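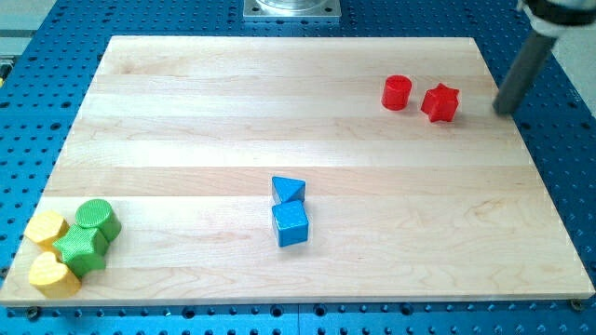
Skevden Workshop, Geltville
Monthly bench and board inspection: perforated table, maple top
Checked: Thursday, before the 8 a.m. start
Marks used: OK, WATCH, FIX, N/A
Comments go under the item. "See last month" is no longer accepted as a comment. Last month says the same thing, and so does the month before it.

PART A. THE BOARD

A1. Board lies flat. Straightedge laid corner to corner, both diagonals.
OK
Flat enough. The straightedge itself has a nick in it, so please start from the end with the green tape.

A2. No rocking when pressed at each corner.
OK
Pressed firmly with one palm. The form does not ask anyone to sit on it, and I mention this for the benefit of whoever did in February.

A3. Glue lines between the strips closed, no lifting along any joint.
OK
Ran a fingernail across the joints. The strips don't match each other in color and never have. Three separate people have written this up as "staining." It is maple. Some of it is cream, some of it is tan, and the darker streaks are grain. Please stop sanding the grain to see if it comes off.

A4. Surface free of splinters, raised fibers, dents deeper than a fingernail.
WATCH
A bit of roughness under the hand along one long edge. Not a splinter yet but it has ambitions. Sand with the grain, wipe, check again next month.

A5. Front edge and corners: no chips, no sharp arris.
OK
Eased lightly with the fine block while I was there. Technically that is maintenance and belongs on the other form. The other form is in the drawer that sticks (see D4).

A6. Finish intact. A few drops of water should bead.
WATCH
They beaded, then thought about it, then soaked in a little. Due for oil before the heating season. Use the food-safe oil from the gray cabinet and not the stuff in the unlabeled jar, whatever the unlabeled jar smells like.

A7. No adhesive residue, tape, pencil layout or old stickers.
FIX, done during inspection
Removed one strip of masking tape from the underside lip. It had a measurement written on it. If you were relying on that measurement, I'm sorry, and also you should own a notebook.

PART B. THE TABLE UNDER IT

B1. Blue surface: coating sound, no bare metal, no burrs at the holes.
OK
Check by wiping with a cotton rag. If the rag catches, there's a burr. If your finger catches, you skipped the rag.

B2. Holes clear of swarf, screws, crumbs.
FIX, done during inspection
A table full of holes is a filing system for small hardware. I vacuumed it. What came out is in the tin by the door: washers, a pen cap, half a pretzel. Claim by Friday's sweep. The pretzel has been disposed of on its owner's behalf.

B3. Seams between plates level, no step you can feel.
OK
Slide a steel rule across each seam. It should not click. It didn't.

B4. Hold-down bolts present, heads seated, not proud of the board surface.
OK
Seated. Snugged by hand with the short key. Do not use the long key. The long key is how the previous board got its dimples, and the previous board is now a shelf.

B5. Board does not shift when pushed from the side.
OK
Push with the heel of the hand, from the long side and then the short side. No movement, no creak. I pushed it a third time because I was enjoying the result.

B6. Table feet on the floor, lock nuts tight.
WATCH
One lock nut took a little turn. Rustholm's instructions for the table want these checked every 30 days, and our form says monthly, and there was a long email discussion about whether that's the same. Check them monthly. In a long month, live with the extra day.

B7. Load label legible.
FIX
The label on the frame says 1000 and then there is a scrape where the unit used to be. Pounds or kilos makes some difference. New label requested from Rustholm. Until it arrives, treat it as pounds, and don't pile stock on the table to find out.

PART C. THINGS STANDING ON OR BOLTED TO THE TABLE

C1. Metal mounting plates flat to the table, corners not sharp.
OK
Corners are rounded. Wipe around them and not just up to them.

C2. Clear or glass-like items stable and away from the table edge.
OK
General reminder for anything see-through: it is see-through. It will be knocked over by somebody looking directly at it. Keep it on a plate or against something with a color.

C3. Nothing left on the board that doesn't belong to the current job.
OK
Mugs are the usual offenders. A mug is not part of the current job no matter how long the current job is.

C4. Nothing in hand range with a trailing cord or strap.
OK

C5. Moving equipment at the bench isolated before hands go on the board.
OK
Isolated, tagged, and the tag is the real one with the string, as opposed to the sticky note that says "tag."

PART D. AROUND THE BENCH

D1. Floor dry, no offcuts, no loose items against the table.
WATCH
Swept before the walk. Small things migrate to the floor beside this bench and are then regarded as fixtures. If you've stepped over it twice, pick it up.

D2. Lighting even across the board, no glare.
OK
Pale wood does bounce the light a bit in the afternoon. Tilt the lamp. Do not tilt the board.

D3. Walkway clear on the open side.
OK

D4. Tool drawer opens and closes fully.
FIX
It does not. It opens fully or it closes fully and it resents being asked for both. A replacement runner is on order from Echeverri, 2 in the pack, so the other side may as well be changed at the same time. Please don't wax it again. It has had so much wax that it now opens by itself when a truck goes by.

D5. Wipes, rag bin and oil stored correctly. Oily rags in the lidded metal bin.
OK, with feeling
This is the one item on the form I won't be funny about. Oily rags can heat up and catch fire on their own. Lid on, every time, emptied at the end of the day.

D6. First aid box within reach, contents in date.
FIX
Tweezers missing again. The bench is wood and the people are skin, so tweezers get used. I have ordered 2 pairs and will be attaching one to the box with a chain, like a pen at the bank.

PART E. FOLLOW-UP FROM THE PREVIOUS SHEET

Sand the rough long edge: carried over. The previous sheet said "edge feels fine to me," but the previous inspector was wearing gloves.
Oil the board: carried over, see A6. Best done last thing in the day so it can sit overnight. Leave a note on it. Make the note larger than you think necessary.
Lock nut on table foot: done on the spot.
Load label: waiting on Rustholm.
Drawer runner: waiting on Echeverri.
Tweezers: waiting on tweezers.

RESULT
Bench may be used. Nothing in the FIX column stops work. If the board begins to rock, or a bolt head comes up above the surface, stop, clear it, and put the red card on it.

Comments added below by bench users (keep it civil, keep it short):

"A3: I still think one of those is a stain."
Reply: It's grain.

"B2: The pen cap is mine. Not the pretzel."
Reply: Noted. Cap is in the tin.

"A6: What is in the unlabeled jar?"
Reply: We don't know. Please leave it alone. It goes out with the solvent pickup.

"B4: If we can't use the long key, why is it still hanging there?"
Reply: Good point. It has been moved to the sticking drawer, where it will be safe from everyone.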